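Husau 12-Cup Water Filter Pitcher: My Review After Eight Months
Posted Jan 11, 2023

I bought this pitcher back in May, when our tap water started tasting like the inside of a garden hose again. It does that every year when the weather warms up, and every year I swear I'm going to do something about it and then end up hauling jugs home from the store. This time I did something! I read way too many reviews (the Husau had 3,291 of them when I ordered, and I think I got through a shameful number), and I picked the big one in white with the flip lid.

First thing to know is that it's large. The 12 cups are measured with the top part full too, so what you can pour at any given moment is less than that, but the whole thing still takes up a serious chunk of fridge. I had to move a shelf up one notch and the tall ketchup now lives in the door. If you have a narrow fridge, please get out a tape measure before you order. I didn't, and I got lucky by maybe half an inch.

Setup was easy. You soak the filter for fifteen minutes, rinse it under the tap, push it down into the hole until you feel it seat, and then throw out the first two pitchers. I gave those to the plants. The booklet says to twist the filter a little as you push and I skipped that on my second one, and I got water sneaking around the side and black specks in the bottom. So twist it.

Taste is great. The hose flavor is gone and so is most of the swimming pool smell. My kids, who used to act like plain water was a punishment, now fill their own cups at dinner without a speech from me first. I don't have a lab and I'm not going to tell you what it takes out of the water, only that coffee tastes better and the kettle doesn't crust up as fast as it used to. 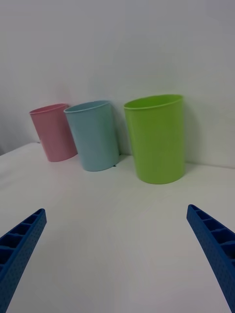
Now the pouring, where I have some complaints. The spout has a little hinged cover that swings open when you tip the pitcher, and when it's full you have to commit. Tip slowly and the water dribbles down the front and onto your sock. Tip with confidence and it's fine, but a six-year-old does not tip a full pitcher with confidence, or at least not the kind you want. We have a rule that it only gets filled halfway on school nights. Also, if you pour before the top has finished draining, unfiltered water can slosh out from under the lid. I've done it more times than I'd like.

Speed is okay. A fresh filter takes around 6 minutes to drain a full top section, and by the end of its life you can go fold a load of towels and come back to find it still dripping. The little light on the lid is supposed to tell you when to change it. Mine went from green to red in one day, skipped yellow completely, and has blinked red ever since, even with a new filter in. I put a piece of masking tape on the side with the date and ignore the light.

Filters are where the money goes, of course. I tried the Boonchu ones that are sold as a match and they do fit, but they were slower right out of the package and one had a crack in the plastic, so I went back to Husau. They go on sale every so often and I grab a couple of packs when they do.

Cleaning: hand wash only for the lid, top rack for the rest. There's a groove under the handle that collects pinkish gunk if you leave it too long, and the only thing I own that fits in there is an old toothbrush. My sister has the Gesteo pitcher and hers has a smooth handle with no groove, which made me a bit jealous. Hers is smaller though, and she's filling it constantly.

Would I buy it again? Yeah, I would, probably in the same size. I'd give it four stars out of five, with the missing star split between the light and my wet socks. If they ever sell the lid by itself with no electronics in it, I'm ordering one that day.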